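Filling Your Irnby Shelves

Well, the hard part is behind you! With the unit standing straight and fixed to the wall (please don't skip ahead if it isn't – go back to section 5), you can finally start putting your things away, and we hope you'll take your time and enjoy it.

1. Wipe every compartment with a soft, barely damp cloth and let it dry for 40 minutes. White surfaces do love to hold on to dust from the drill.

2. Start with the books. Stand them upright at one end of the middle shelf, snug against the side, with the thick ones where they can prop up the thin ones.

3. Big, light things go up top. Round cushions are lovely there, leaned against the back, and a slotted rack between them keeps them from rolling toward each other.

4. Set your plush toys, little cars and other small treasures in the middle, where you can see them and reach them without a stool.

5. Keep the wide lower surface for working, and try to leave it mostly clear at the end of the day.

Note: Bottles and cans are fine on the shelves as long as they are closed. Wipe up any drips right away, especially near books.

Caution: Keep utility knives, lighters and anything else sharp or hot out of reach of children. Never let a child climb the shelves to get to a favorite toy.

If a shelf rocks once it's loaded, take everything off again and see section 6.
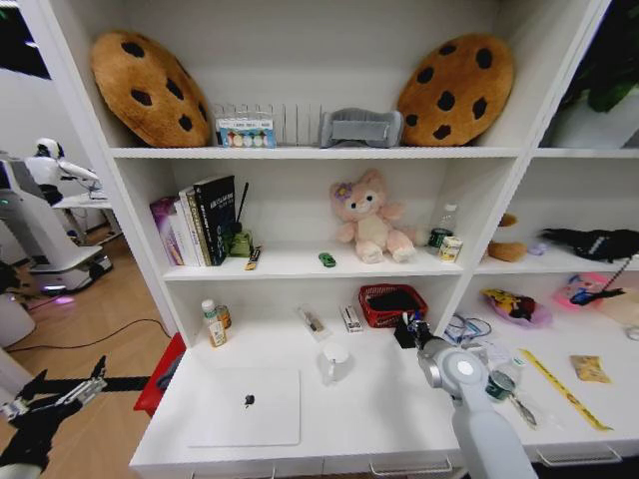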